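To: collection-partners list
From: Ziad Kassab, Droller data coordination
Subject: Re: Fruit set, table coverings and episode count

Dear colleagues,

Thank you to the Bataineh group for the questions below, which several other sites have also raised. The answers apply to every site contributing to the Zolmont grasping set.

> We have 400 fruit episodes ready to send. Before we continue,
> could you confirm whether patterned tablecloths are allowed? Our
> operators have been using plain covers only. We would also like
> to know if other fruit may stay on the table while one piece is
> being handled, and whether we should clear the area behind it.

Patterned cloths are allowed and are now requested. Of the 1,762 episodes accepted so far, 1,183 were recorded on plain surfaces, and the model trained on them performs poorly on anything printed. Dense prints with strong contrast are especially welcome. Please do not replace a household cloth with a plain one for the purpose of recording.

Other fruit may remain on the table. Mixed sizes and colors are preferred, and pieces may be partly hidden by the gripper arms. Ordinary household items at the edge of the table should be left where they are.

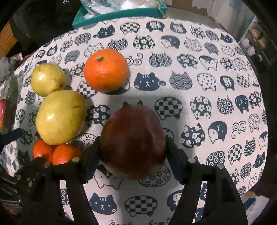 Wovska, 23rd August

The Wovska table has an apple between the two fingers, with pears and tangerines left around it on a cat-print cloth. Sites may take this as a suitable level of clutter. The apple is the largest fruit there, and we ask that each site include large pieces as well as small ones - the current set leans heavily toward small citrus.

Three points on labeling. The object name should be the common name of the fruit, without variety. The episode begins when the gripper enters the view and ends when the fruit has been released. Failed grasps are to be kept and marked as failed; they should not be deleted or recorded again under the same number.

The target for this round remains 3,000 accepted episodes across all sites, and the round closes in November. The Bataineh group may send its 400 episodes as they stand. Further recordings from that site should use printed cloths where these are available.

Questions on file transfer should go to the list and not to individual coordinators.

Ziad Kassab
Droller data coordination

Recent messages on this list
Finger pad wear and when to replace
Re: Episode numbering after a restart
Labels for fruit in plastic bags
Zolmont upload window changed
Re: Re: Failed grasps, keep or discard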